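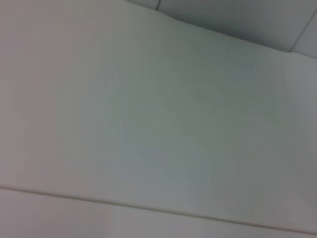
Any plain sheet will do the job if it is big enough and stays where it is put, a reader wrote to the Tundham Household Handbook, objecting to its long entry on covers. The handbook kept the entry and printed the letter beneath it. The disagreement is an old one, as the household cover has never had a fixed form, and ordinary bed linen has always been used alongside sheets made for the purpose.

A household cover is a flat, flexible sheet laid over furniture, flooring or stored goods to keep off dust, paint, scratches or spills. The term takes in dust sheets, floor sheets, furniture throws used for protection, and thicker padded covers of the kind used in removals. It does not normally include fitted upholstery covers, which are cut and sewn to one piece of furniture and are meant to be seen.

Terminology

Names differ with trade and district. Decorators usually speak of dust sheets whether the sheet is on the floor or over a sofa. In removals work the thick quilted kind is called a blanket, although it is seldom used as bedding. Shops may sell the same article as a protector, a cover or a mat. "Drop cloth" is the usual American name for a decorator's floor sheet.

Materials

Woven cotton is the traditional material. It drapes well, grips most floors and takes up small splashes of paint, but a large spill will soak through it. Cotton twill is heavier than plain cotton and lasts longer. Some twill sheets have a plastic or rubber backing, and these are laid with the backing downwards.

Thin plastic sheeting is cheap and keeps out liquids. It is slippery underfoot, lifts in a draught and is usually thrown away after one job. Non-woven polyester and polypropylene fall between the two in price and weight. Padded covers have a filling of wadding or foam between two outer layers, which may be stitched together in lines or bonded.

Colour has little effect on use. Undyed cream, white and grey are common in the cheaper ranges. Grey is often chosen for covers that are left out between jobs, and recycled fibre fillings tend to be grey in any case from the mixture of threads that goes into them.

Use on floors

On a hard floor the chief difficulty is movement. A sheet laid on tiles or varnished boards slides when walked on, and the edges ruck up against doors and furniture legs. Decorators tape the edges to the skirting or weigh them down. The floor is swept first, as grit trapped under a sheet can scratch the finish. On stairs, narrow sheets are used and are tucked into the angle of each tread.

Padded covers are also put down under heavy furniture so that it can be dragged. The piece is tipped, the cover is slid beneath the raised side, and the whole is pulled along by the cover.

Use on furniture

Furniture to be covered for a long time is best dusted and left to air. Breathable cloth is preferred over wood and upholstery, as plastic may hold damp against the surface. In houses shut up for the winter the sheets traditionally went on in December and were shaken outdoors before being folded away.

The Monton furniture store, which takes in household goods by the month, uses padded covers on all polished pieces and changes them after 11 months. Its printed notes for customers advise an overlap of 39 centimetres where 2 sheets meet on a large table.

Washing and storage

Cotton sheets can be machine washed once dried paint has been shaken or scraped off. Backed sheets are washed cool and hung up, and should not be tumble dried. Padded covers are slow to dry through and are often only brushed or sponged. Folding along the same lines each time weakens a coated sheet, and cracks tend to appear there first. Rolling avoids this but takes more room.

Trade ranges

The Zarix range of padded covers was sold in five sizes, the largest nearly three metres long. Ojeda covers are thinner and unquilted, with a hemmed edge, and are sold mainly to decorators.

See also

Antimacassar
Groundsheet
Loose cover
Tarpaulin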